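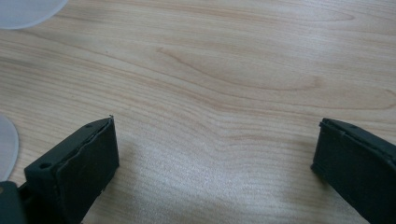 Contract watch: Clorard exit from county building services

Clorard gave notice in October that it will not seek renewal of its building services contract with the county. The contract covers cleaning, security desks and minor repairs at 40 sites, mostly libraries, clinics and records offices. It runs out at the end of the current term, and the extension option lapses with it.

The county has split the work into two lots. Vamine is the sole remaining bidder for cleaning. Security and repairs drew bids from Gökçe and Clandis, and both were judged complete. Scoring weights are unchanged from the last round: price counts for more than half, and past performance is scored from references supplied by the bidder.

Three points in the bid documents are worth reading closely.

Payment terms. The prime contractor must pay subcontractors within 20 days of receiving an approved invoice. The previous contract set no limit, and several small repair firms reported waits of roughly 17 weeks. The new clause applies only to first-tier subcontractors. Firms further down the chain will need to write the same term into their own agreements.

Financial checks. Bidders file audited accounts once a year and must report any breach of a loan covenant within five working days. The county may ask for a parent company guarantee but is not required to. Gökçe has offered one. The Clandis bid proposes a performance bond instead — the bond amount is redacted in the public copy.

Staff transfer. Hourly workers now on site must be offered jobs by the incoming contractor on the same base pay for six months. Accrued leave is not covered. Clorard has said it will pay out leave balances with the final paycheck, but the commitment appears in a letter and is not part of the contract.

The bid file is listed on the county purchasing portal under reference 2994. Written questions close at noon on the last Friday of the month, and answers are posted to all bidders. Subcontractors with unpaid Clorard invoices should send copies to the contract office before the handover date, with the purchase order number on each page.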